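Comment prend-on soin d'un bras robot ?

Mis en ligne le 14/8/24, rubrique « Les machines et nous »

Quand on pense à un robot, on l'imagine tout de suite au travail, en train de pousser, de ranger ou de trier. Mais avant cela, il y a toute une préparation, un peu comme lorsqu'on gonfle les pneus d'un vélo et qu'on règle la selle avant la promenade. Dans notre atelier de Hovau, le bras s'appelle Bolura (c'est écrit sur sa fiche, et tout le monde a fini par l'appeler comme ça) et il pousse des petits blocs de bois sur une planche.

Commençons par la table. Elle est bleue et pleine de petits trous bien alignés, et ces trous sont drôlement pratiques ! On peut y visser ce qui ne doit pas bouger. Imagine que la planche glisse d'un doigt vers la gauche pendant la nuit : le lendemain, Bolura irait exactement au même endroit que la veille, sans se douter de rien, et il passerait à côté de son bloc. Alors, chaque matin, on vérifie que rien n'a pris de jeu.
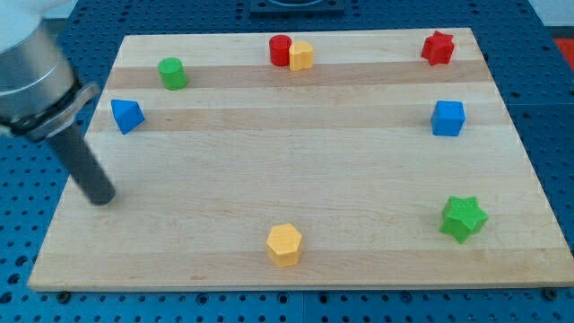
Vient ensuite l'outil. Un bras robot n'a pas toujours une main avec des doigts. Pour pousser un cube ou une étoile, une simple tige au bout arrondi fait très bien l'affaire, et elle n'abîme pas le bois. Elle est tenue par un collier, c'est-à-dire un anneau que l'on serre autour d'elle, comme celui qui tient la selle de ton vélo. Si le collier est trop lâche, la tige remonte dès qu'elle touche quelque chose. On le resserre donc à la main, avec une clé, quand le bras est à l'arrêt.

Il faut aussi apprendre au robot où se trouve le bout de sa tige. Cela s'appelle l'étalonnage. Toi, tu sais toucher ton nez les yeux fermés (essaie donc, pour voir !), mais Bolura, lui, doit mesurer. On amène doucement la pointe au-dessus d'un repère, on enregistre la position, puis on recommence avec un autre repère. À 2 millimètres près, cela ne va pas encore : on reprend tout depuis le début, avec patience.

Après 100 heures de travail, on nettoie la tige avec un chiffon doux, on regarde si elle est rayée et on écoute le bras tourner. Un petit grincement peut annoncer une pièce fatiguée. Tout est noté dans le cahier d'entretien, qui en est à la ligne 2186, et que l'on garde dans le tiroir sous l'écran, avec les clés et les chiffons propres.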